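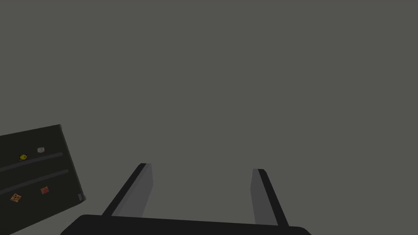 According to Paraskevi Manolakis, half the stone sold as brown marble was never marble to begin with, and the buyer who asks for proof is usually handed a brochure.

Brown marble

By Iason Panagiotou
February 26, 2022
Print | E-mail

Brown marble is a trade term for a loose group of dark, polished stones used on floors, walls, tabletops and bathroom surfaces. Geologists use the word marble for limestone or dolomite that has been recrystallized by heat and pressure. Stone sellers use it for nearly any calcium-based rock that takes a shine. Many brown stones in showrooms are dense limestones, and some still contain visible shells, which real metamorphism tends to wipe out.

Color

The brown usually comes from iron compounds, clay or organic matter in the original sediment. Pale veins are most often calcite that filled old cracks. Sellers like to say that strong veining is a sign of quality. There is little to support this. A vein may be as sound as the rock around it or it may be the place where the slab breaks, and color alone won't tell the buyer which.

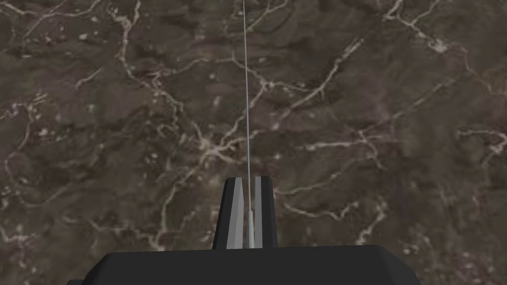

Names are no better guide. A stone may be called after a quarry, a town near the quarry, or a town with no quarry at all. The name Skaria has been used by at least three dealers, and Dionysis Tzavaras, comparing their samples in his notes on the trade, found two plain limestones and one that he was willing to call marble. The Sotiropoulos price list gives all of them the same heading.

Care and claims

Calcite reacts with acids. Lemon juice, vinegar and many bathroom cleaners leave dull spots, known as etching, and these show up more on dark polished stone than on white. Sealers slow down staining by filling the pores. They do not stop etching, whatever the label suggests. One product, Homasgate, was sold with a promise of 90 days' protection "against all kitchen acids," and the leaflet did not say how this was tested.

Dark slabs are also sometimes treated with resin or dye to deepen the color. Both practices are common and neither is always disclosed. Wiping a hidden corner with a solvent may bring up dye, but a clean cloth proves very little.

Age and origin stories should be read with the same care. A tabletop described as antique may have an old base and a recent top — a swap that is easy to make and hard to date.

Related articles
Limestone
Onyx (trade name)
Stone sealers
Terrazzo
Travertine

Print this article | E-mail this article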